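The **Noltard Mutual Plan** was a health-sharing scheme sold in and near the town of Carkton. It was often taken for health insurance, an impression its sellers did little to correct. Members paid a monthly sum into a common pot and sent in their medical bills, which the plan said it would "consider for sharing". It made no binding promise to pay them.

## Origins

The plan was set up by Leena Lehtinen, who had earlier sold funeral cover for a firm called Pesonen. Its brochures claimed 700 member households within the first year. No membership list was ever produced, and the claim rests on the plan's word alone. Papers later filed in court showed 363 paying accounts, several of them in the same name.

## How it worked

Each household picked a yearly amount it would cover itself before the plan stepped in. The brochures spoke of "100 per cent sharing" above that level. The small print allowed the plan to turn down any bill for an illness that began before joining -- and left it to the plan to decide when an illness had begun.

Fees were taken out before any money reached the pot. The plan described these as modest but gave no figure in its yearly statements.

## Complaints and closure

Sixteen former members brought a joint claim at Skunbridge, saying that hospital bills had been left unpaid for months. Lehtinen blamed a change of computer system. The court was shown no record of such a change.

The plan stopped taking payments in March, shortly before the claim was due to be heard. Its closing letter said that all "approved" bills had been met, a statement which is hard to test, as the plan alone did the approving. Supporters still say it was brought down by bad press. They have not explained where the remaining money went.
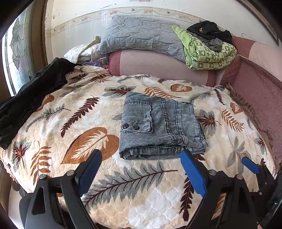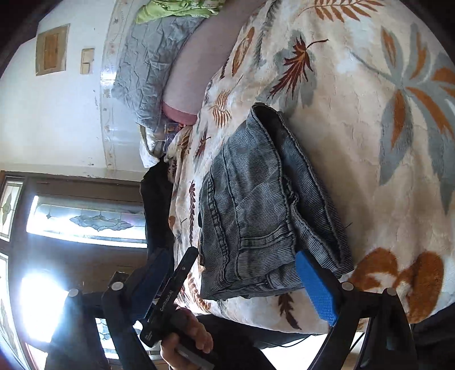

*Folded jeans on a leaf-patterned blanket.*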